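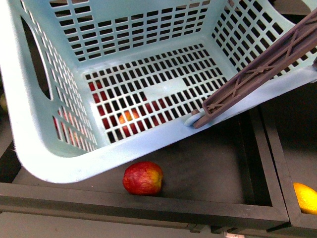 From: Hamish Tapsell
To: pantry-and-storage list
Subject: Re: Fruit in laundry baskets, and what to put under it

Thanks to everyone who answered in December. I have now had apples and lemons in the back pantry long enough to report. The earlier question is quoted below so people don't have to dig for it.

> We get a lot of fruit at once from the trees here and from my
> sister-in-law's place, and the cardboard boxes go soft on the
> bottom. I've seen people mention plastic laundry baskets. Do they
> let enough air in? Do you line them? I don't want to buy the
> stacking crates if a basket does the same job. Also wondering how
> you all keep lemons, which go hard on me before I get through
> them. We have a pantry off the kitchen with a concrete floor, cold
> in winter but not freezing, and a small window.
>
> Karen

Karen, yes on the baskets, with some conditions.

The kind to get has holes in the floor as well as the walls. A lot of them are sold with slots on the sides only and a solid bottom, and those collect whatever drips. I had one of those first, a Hundico, and it went back to being used for socks. The ones with a perforated floor cost a little more. Turn it over in the store and look before you pay.

Load it shallow. Three layers of apples is what I allow, stems up on the top layer, and I leave the top open. The baskets are made for clothes, and if you fill one to the rim with fruit the handles will flex when you lift it. I carried a full one down the back steps once and felt the side bow out against my leg. After that I split the load in two and made two trips.

I don't line the floor with newspaper anymore. It blocks the holes, and then you may as well have kept the cardboard box. If the molded edges mark soft fruit, put down one sheet of paper towel under the bottom layer only and change it when you sort.

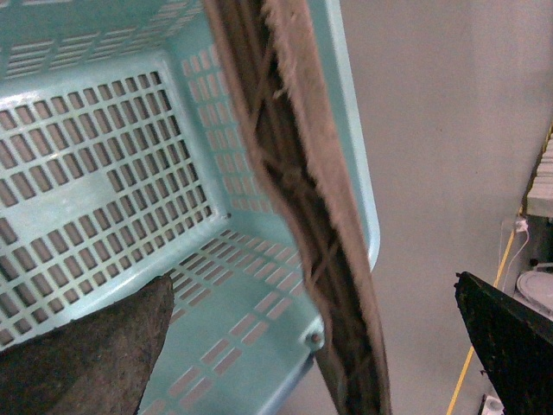

Washing them takes longer than you'd think. My first method was a hose and a rag, and the rag only cleans the flat parts. The small slots are the trouble, row after row of them, and anything sticky dries on the inside edge of each one where a rag won't reach. What works for me is a bathtub with a few inches of warm water and dish soap, a half hour soak, then an old toothbrush. I tried a bottle brush from Flident and the bristles were too long for the slots. Do the corners where two walls meet, too. Rinse, then stand the basket on its side until the holes are clear of water.

On what goes under it, I did try a few things on the concrete:

Bare floor. Fine in dry weather. In a wet week the concrete sweats and you get a damp patch the shape of the basket.

A coir doormat, the brown hairy kind. Good airflow, but it sheds. The fibers come up through the holes and stick to the fruit, and if you roll the mat up for sweeping, it leaves a line of fluff wherever you set it down. I would only use one if it had a solid rubber back, and then you lose the airflow.

Two lengths of scrap lumber laid flat. This is what I stayed with. It lifts the basket enough to get a broom head partway under, and it cost nothing.

Wire cooling racks. They bend.

Somebody asked whether a stray apple under the basket matters. It does. One rolls underneath when you are loading, you don't notice it, and that is the one that goes bad first and draws fruit flies. Lift the basket and look every time you sort.

Sorting I do every 15 days, which is marked on the pantry calendar so there is no argument over it. Everything comes out onto the kitchen table. Anything with a soft spot goes in a bowl for sauce that same day. Anything with only a small dry speck on the skin goes back, because in my experience those keep as well as the clean ones do. Wipe nothing. I used to polish them up and they did not last as long.

Now the lemons.

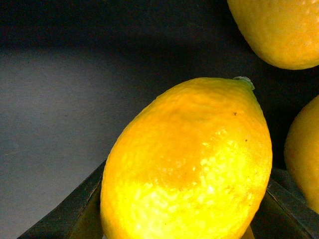 The hardening you describe is the peel drying out, and an open basket makes it worse. Air is good for apples and bad for lemons. I keep the lemons I plan to use this week in a bowl on the counter, and the others in the refrigerator in a closed bag with the air pressed out. They have stayed juicy for 6 weeks that way. The counter ones start to go leathery in the second week.

Don't judge a lemon by how green or orange it looks, or by how knobby the end is. Pick it up. If it is heavy for its size, it has juice in it. If it is light, grate the peel for baking and don't expect much else.

Keep the lemons away from the apples if you can. I had both in one basket last winter and lost more lemons than I should have. They went moldy on the side facing the apples. It could have been chance, but I keep them apart now and haven't had it again.

For anyone using the Benex shelf units, the baskets do fit on the middle shelf the long way, with the handles facing out. They don't fit the narrow way. I had to move one shelf up a notch to get my hand in over the rim.

I haven't tried any of this with pears or quinces. If someone on the list has kept quinces past January in a basket, I would like to know what you put under them and how often you turned them.

Karen, you also asked about the window. I leave mine open an inch unless there is a frost warning, and there is fly screen tacked over it.

Hamish Tapsell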